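Research Operator, In-Hand Reorientation Study (part time, fixed term)

Plovberg Manipulation Lab
Location: Brisow, on site only
Reports to: study lead, Skavlow project

Position summary

The Skavlow project is hiring a research operator to run teleoperated and autonomous trials on a two-finger gripper. The study concerns regrasping of small rigid objects with moving parts: padlocks, hinged tins, folding rulers, clasp knives with the blade removed. The operator will perform trials, label outcomes and maintain the object set. No policy training or software development is included in the role.

Background

Most published regrasp benchmarks use objects of fixed shape. Our interest is in objects whose shape changes during the grasp. A padlock with an open shackle has a different center of mass from the same padlock closed, and the shackle can swivel when the body is tilted. A planner that treats it as one rigid block will often choose contacts that are stable at the start of the motion and unstable at the end.

In the first phase we compared two methods on 92 objects. The baseline selects contact points from a single view before closing the fingers. The second method, called late commit in our internal notes, closes at low force, reads slip from the wrist view, and fixes the final contact points only after a short test rotation. Each object was presented 100 times under each method. Late commit dropped fewer objects in every category except flat tins, where the test rotation itself caused most of the drops. We do not yet have a good account of the flat tin result, and the second phase is designed partly to obtain one.

Locks make up the largest group in the set. They are gripped by the sides of the body, and a trial may begin with the shackle up, down or sideways, open or closed. 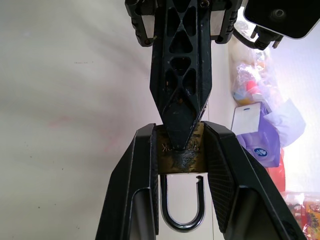 One operator from the first phase wrote in the exit notes that the grasping was the easy part of the job and the labeling was the hard part, and that applicants should be told so. A shackle that turns slightly during a lift can be scored as slip by one person and as normal play by another, and the same operator asked for the written rule to be settled before the second phase starts. The rule has been rewritten. Shackle motion is now recorded in its own field and no longer affects the slip score, which refers to the lock body alone.

Duties

Run 400 teleoperated trials and 700 autonomous trials over the term, following the trial sheet for order and starting pose.
Reset the work area between trials and place the next object within the stated tolerance.
Label each trial the same day for grasp success, body slip, moving-part motion and drop.
Double-label a shared subset with a second operator. Disagreements are kept in the data and discussed at the Wednesday meeting.
Inspect finger pads at the start of each shift and record wear.
Stop the arm and file a fault report after any unplanned contact. Faulted trials are marked and repeated. They are not deleted.

Required

Steady hand control and normal or corrected vision.
Ability to apply a written labeling rule consistently over a four-hour shift.
Basic spreadsheet skills.
Comfort working next to a powered arm. Safety training is given in the first week and is paid.

Preferred

Earlier work in teleoperation, assembly inspection, instrument repair or locksmithing.
Experience with data annotation where agreement between annotators was measured.
Some familiarity with the command line.

A degree is not required. Students may apply if their class schedule allows two full shifts a week.

Equipment and method

Operators drive the arm with the MacPherson hand controller, which maps wrist rotation directly and limits closing force in hardware. Previous experience with this controller is not expected. New operators practice on a separate object set until their drop rate levels off, and practice trials do not enter the results. The wrist view is the main view used for labeling. Operators may consult the overhead view to confirm a drop but may not use it to score slip.

Autonomous trials are run blind. The operator is not told which method is active, and the method code is joined to the labels after the labels are locked.

Terms

Shifts run from 8 a.m. to noon or from 1 p.m. to 5 p.m. The position begins in June and ends when the trial count is complete. Pay is hourly, on the lab's technical support scale, and the rate is stated in the interview invitation. Operators who complete the term are named in the acknowledgments of the resulting report unless they ask to be left out.

How to apply

Send a resume and one page describing any work in which you had to make the same judgment many times under a fixed rule. Use the form on the Plovberg jobs page and select Skavlow, Operator. Selected applicants will be invited to a paid trial shift in Brisow, consisting of one hour on the controller and one hour of labeling from recorded trials.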